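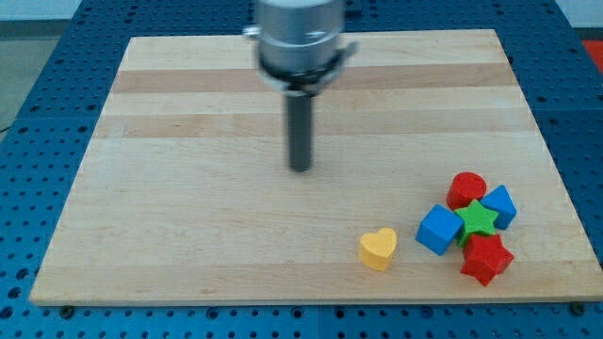 Stories > Short Fiction > Dindside

Last updated December 2, 2023

The Blue Table

My grandfather left me 60 dollars, a coat and six toy blocks, and of course it was the blocks my cousins wanted.

He'd made his living at the Sheehan toy works, and every block that left the place had gone past him first. He'd pick one up, turn it over, sniff it (sniff it!) and put it back. I was 21 before I found out that wasn't part of the job.

So there I was at the kitchen table with Rhys Ruawai from next door, pushing colors around on Grandpa's old wooden board, because the will said whoever put them in the right order got the house. I mean, really. We'd been at it nearly 4 hours and the tea was awful.

"Maybe it's a song," said Rhys.

"It's blocks, Rhys."

"Did he have a favorite?"

And I remembered Irnstead, that July, me small and sunburned on the beach, and him building me a tower on a towel. Red went on last. He always let me do the red.

I held it up to my nose. Peppermint, and a little bit of him.

I put it on top and went to call the lawyer.

Comments

brakaler_mum: The sniffing! My dad did that with library books.

Teo: Wait, did she get the house??

pennyw: Read it 2 times and cried at the red one.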